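Thu 25 December

Drove out to Flidedby with Telma for the open day at Dekik. More than 17 people had signed up, so they split us into two groups. Ours got Szymon Górecki, who talked fast but answered everything. Coffee first, then a safety talk, then the picking cell. 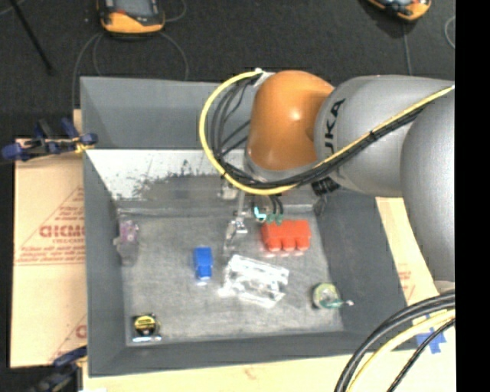 I asked Szymon how they choose what goes in the bin. He said mixed shapes, and that soft or clear packaging gives them the most trouble. I wrote down the tape measure and the clear plastic package to bring up with Tadeusz, our parts are a lot like that. Left at 2. Need to call Benvinda about the quote.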